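Larnholm drift fault

The Larnholm drift fault is the name given to a calibration failure that affected two-arm tabletop robots at the Pokska workshop in Larnholm. It caused the grippers to close slightly to one side of where the software believed they were, with an error that grew a little with every hour of running. The fault is remembered less for the damage it did, which was small, than for the wonderfully simple method used to track it down.

Background

Pokska built its tabletop stations for sorting and racking household goods such as bottles, trays and dishes. Each station ran on control software called Giáp, written in-house under Khôi Bùi. Giáp kept a running estimate of each arm's position and corrected it whenever a gripper touched something solid. The idea was clever and, for short sessions, it worked beautifully. Early trials of 84 picks each finished without a single recorded miss.

Discovery

The trouble came to light in March during a long endurance test planned for 3,000 picks. At pick 146 a gripper came down on the rim of a tray, pushed it into a dish rack and kept pushing until the motor tripped its current limit. The log showed a perfect grasp. Oddur Hafþórsson, the test engineer on shift, restarted the arm and got the same result, this time farther to the left.

Cause

Giáp treated every contact as a trustworthy landmark, including contact with things that move when touched. A light bottle leaning in a rack would shift under the fingers, and the software would read the shift as an error in its own arm position. Each false correction was tiny, but they all pointed the same way, because the arm nearly always approached the rack from one side. The force limit offered little protection, as it had been set for lifting and was far too generous for a sideways push.

Investigation

Hafþórsson's answer was to cover the table with brown paper and mark it off in large cells with blue painter's tape. Objects were placed in known cells, and after each run the team compared where the arm had gone with where Giáp said it had gone.
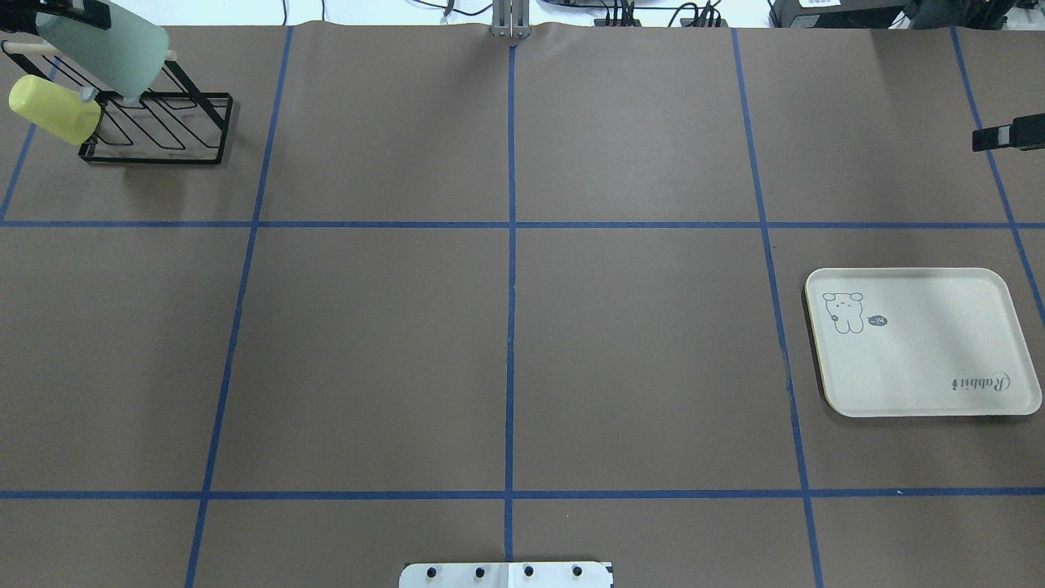

The drift showed up within an afternoon, plain enough to follow by eye, and Bùi traced it back to the contact routine the same evening. It is a lovely piece of detective work, done with supplies from a hardware store!

Fix and later use

The repair had 2 parts. Giáp was changed so that only contact with fixed reference points could correct the arm position, and a separate, lower force limit was added for sideways motion. Lerimari, a smaller firm that licensed the software, received both changes in the next release. Its technicians also took up the taped grid and still lay one out whenever a station is moved or an arm is replaced.

See also: Dead reckoning; Force limiting; Hand-eye calibration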